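Programs > Community Grants > Grantee Reports > Likdale Repair and Reuse Shop

Overview Reports Budget Notes Contacts Past Rounds

Likdale Repair and Reuse Shop
Progress report, October
Prepared by Arif Munasinghe for Sofia Stamatopoulos, program officer

1. Where things stand

The shop has been open to the public since spring, and the work funded under the second part of the grant is mostly on schedule. The bench area is finished. The tool library is lending. The evening classes started a month later than planned and are now running. The one item that is clearly behind is the textile room, and I explain that in section 4.

We have spent what we said we would spend on benches, lighting and hand tools. We have underspent on printing and overspent on sharpening and replacement blades. I would like to move $3,000 from the printing line to the tools line and ask for your approval by email if that is easier than waiting for the next review.

2. Repair evenings

Repair evenings run from 6 p.m. until the last person is done, which has usually meant 9. People bring in lamps, kitchen chairs, toasters, bicycles and a great many vacuum cleaners. We ask them to stay while the item is worked on. Most do, and a fair number end up doing part of the job themselves.

Lamps and chairs go well. Small kitchen appliances are mixed. Many of them are riveted or glued shut, and opening one can do enough damage that there is little point in going on. Hubert Ortner, who leads the electrical bench, now looks at each appliance before it is booked in and tells the owner plainly whether it is worth trying. This has cut down on long waits and on people going home annoyed.

We changed the booking system in the summer. The first version let people sign up for a time but did not ask what they were bringing, so we would get a full evening of bicycles with one person able to fix them. The new form asks for the item and the fault. It is a plain web form that sends us an email, and it works.

All mains-powered items are tested before they leave. Items that fail the test are either kept for parts with the owner's agreement or handed back with the plug removed. Two owners objected to this in the early weeks. The rule is now printed on the form.

3. Tool library

The tool library holds hand tools, a few drills, two sanders and a tile cutter. Loans are for 30 days and can be renewed once. The deposit is $20 for power tools and nothing for hand tools.

The tile cutter is always out. I would buy a second one if the transfer in section 1 is approved. The sanders come back dirty and sometimes without the dust bag, so we now check them in with the borrower standing there. The planes are hardly borrowed at all, and Adelino Esteves has suggested using them in the woodworking class and taking them off the lending shelf. We will do that over the winter.

Late returns were a problem at first. We had planned on small fines, but collecting them took more time than they were worth. Kasun Roy now sends a text message the day before a tool is due and another a week later. Returns have improved and we have dropped the fines.

4. Textile room

The textile room was due to open in September. The landlord found damp behind the north wall and the plaster had to come off. The wall has been treated and replastered, and it needs to dry before we paint. The electrician will then come back for the outlets on that side.

In the meantime the sewing machines are in storage at Gedodach, at no cost to the grant. We looked into running the mending sessions in the main room, but there is no space for cutting tables on repair evenings and the light is poor for close work. I would sooner open the room late than open it badly. My present estimate is early in the new year.

The donated fabric has been a headache. We said yes to nearly all of it in the first months and ended up with far more curtain material than anyone could use. We now take cotton, wool and denim in pieces big enough to be useful, and we turn the rest away politely.

5. Classes

Basic bicycle care and basic woodworking are both full. The woodworking class makes a small step stool, and Adelino has written his own notes for it, with drawings. He has offered to let other grantees use them.

The class on fixing lamps has been slower to fill. I think the title put people off – it was listed as "Introduction to Low-Risk Electrical Repair" – and it will be called "Fix a Lamp" from now on.

We also tried a Saturday-style family session in the school break, with simple projects for parents and children. It was noisy and well liked. It needs more adults on hand than we had, and we will not repeat it until we have them.

6. Scrap and sorting

Whatever cannot be repaired is taken apart and sorted into steel, aluminum, copper wire, and everything else. Marnix collects the metal and pays by weight. The income is small and goes back into blades and sandpaper. Sorting is done at the end of each repair evening, and it is the job people most want to skip, so it is now on the closing list by the door.
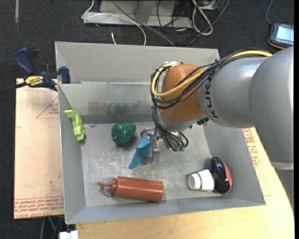
7. Budget notes

Benches and lighting: complete, within budget.
Hand tools: over budget, see section 1.
Printing: under budget. Most people hear about us from neighbors or the library notice board, and the second run of leaflets was not needed.
Textile room: funds for fittings unspent and held for the new opening date.
Classes: on budget. Tatlı bakery has been giving us bread and pastries for the evening sessions, so the refreshments line is barely touched.

8. Plans for the next period

Finish and open the textile room. Move the planes to the woodworking class. Buy the second tile cutter if approved. Train one more person on the electrical bench, as Hubert is there every repair evening and should be able to take a week off.

We also need to settle the storage question. The back shelves are full and the landlord has offered the use of the cellar, but it is down a steep stair and I have doubts about carrying anything heavy in and out of it. Hubert and I will look at it again and I will write to you once we have decided.

9. Decisions needed from you

Approval of the transfer from printing to tools.
Agreement to the later opening date for the textile room.
A date for your visit. Any repair evening would suit us, and arriving by 6:30 p.m. would let you see the benches in use.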